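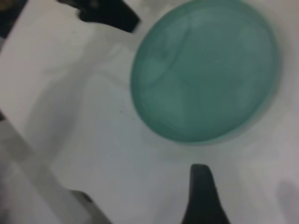

*작성: Drudora 슬롯 테스트 담당 | 2023년 11월 10일*

## Trerari 보너스 라운드 점검

오전에 빌드 2210을 받아 테스트 단말에 올림. 지난 빌드에서 프리스핀이 끝난 뒤 배당 합계가 한 박자 늦게 갱신되던 문제부터 다시 봤다. 기본 게임에서는 재현 안 됨. 보너스 안에서 와일드가 2번 릴에 고정된 상태로 재발동이 걸리면 여전히 늦는다. 금액 자체는 로그와 일치하고 화면 표시만 밀린다.

- 프리스핀 15회 설정, 자동 진행: 정상
- 같은 설정, 수동 진행 중 스핀 버튼 연타: 합계 표시 지연
- 음향 끄고 수동 진행: 지연 없음

음향을 끄면 사라지는 걸 보면 승리 효과음 종료 신호를 기다리는 쪽이 의심스럽다. 코드는 아직 안 봤음. Krajewska 쪽 사운드 모듈을 이전 판으로 되돌려서 비교해 볼 것.

### 배당표 화면

한글 문구가 두 줄로 넘어가면서 스캐터 설명 끝이 잘린다. 글자 크기를 줄이면 들어가지만 작은 단말에서는 읽기 어렵다. 문장을 줄이는 편이 나을 듯. "프리스핀 중에도 재발동 가능"까지만 남기고 나머지는 다음 쪽으로 넘기자고 메모 남김.

### 시드 재생

저장해 둔 시드 31번을 Bravlow 시뮬레이터에서 돌리면 단말과 릴 정지 위치가 같다. 다만 보너스 진입 연출의 길이가 서로 달라서 화면 녹화를 나란히 놓고 비교하기는 불편하다. 연출 생략 옵션을 켜고 다시 녹화함. 파일은 공용 폴더의 Trerari 아래에 있음.

### 남은 일

- 사운드 모듈 교체 후 연타 테스트 반복
- 베팅액을 최대로 올렸을 때 합계 자릿수 확인
- 보너스 도중 전원 차단 후 복구. 지난 빌드에서는 잔여 횟수가 맞았는데 이번 빌드는 아직 안 해 봄
- 배당표 문구는 확정되면 영어판과 대조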